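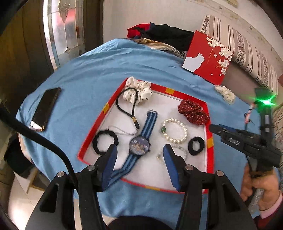 Notebook, June. Grippers, budget.

Sorted out what to ask for before the Pirmont order closes. Current kit for the tray task: the black hand-held grippers with blue pads, a red-rimmed tray, scrunchies, hair ties, the watch, bracelets. The props cost next to nothing. Pads, spares and storage are where the money goes.

Vanags came back with 2117 for a pair of hand-helds with cables and one set of pads. Bresus is cheaper per unit but charges for calibration on top, and their lead time is nine weeks. I'd go with Vanags unless Bresus drops the calibration fee.

Pads are 93 a set. Asked for 14 sets, which should get us through to the end of the year. Want them split over two deliveries – the last big box sat on the shelf too long.

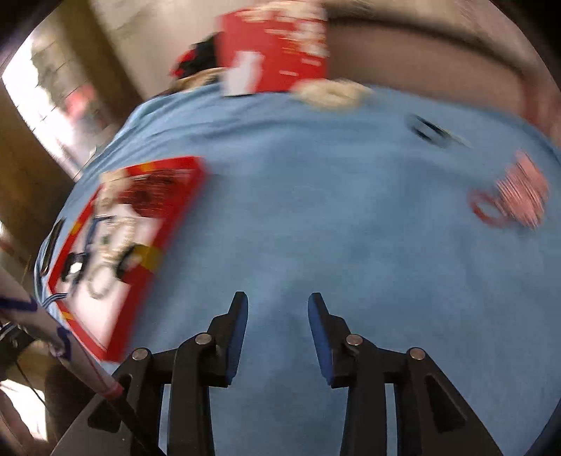 *Page last changed: June, 4:40 pm*

Small parts are the slow bit. Scrunchies are easy to get hold of, thin hair ties and bead strands less so. Before we pay for a narrower fingertip I want a loan set from Plinier to try on the same kind of items. They lend for two weeks and we pay shipping both ways.

Still to price:

- spare pivot pins, same size as now
- a second light blue cloth
- longer cables (check the connector first!)
- hard case that takes two grippers side by side

The case could wait until the next round if the total gets tight. Pins can't. Ask Vanags if they'll put a bag of them in with the pair, and get it written on the quote this time.

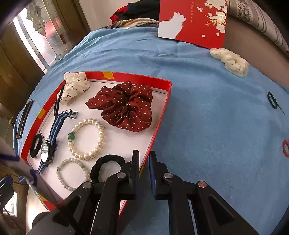

Do we need to buy a fixed arm this year as well?

Leave it for next year. A fixed arm means a mount, a controller and a bench that stays put, and the budget line only covers hand-helds and consumables. Get the pair and the pads in first, then ask Bresus and Vanags for arm quotes together so the prices can be compared.

To do: send the pad split to Vanags, email Plinier re loan dates, move the case to the "later" list.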